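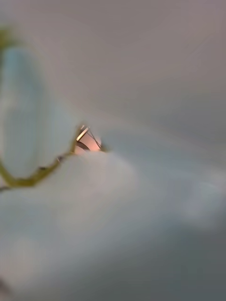
Hi all,

On Saturday someone on the list wrote:

> Our left gripper stopped letting go at cycle 104. No error, the log just said open. Anyone else seeing this with the Stüber fingers?

Yes! Same thing on our Ruva pair, doing the flower sorting job (blue hydrangeas, red roses).

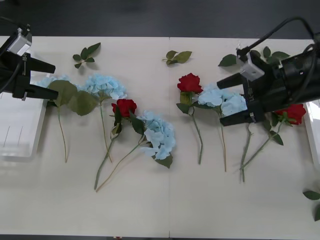
Ours got to cycle 90, then the fingers stayed shut while the controller swore they were open. I hit the e-stop, and the arm still sagged a little, so keep your hands out of there!!

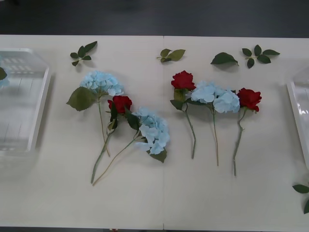
Table with the arms out of view, roses and hydrangeas still down

What I'd try, in this order:

1. Kill power to both arms, then free the stem by hand.
2. Look at the red petals for snags before you reuse a flower.

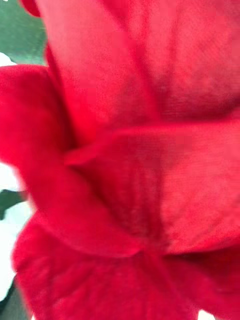
3. Drop the grip force to 12 and rerun 18 cycles.

I've written to Tisier about the false "open" and will post whatever they send back.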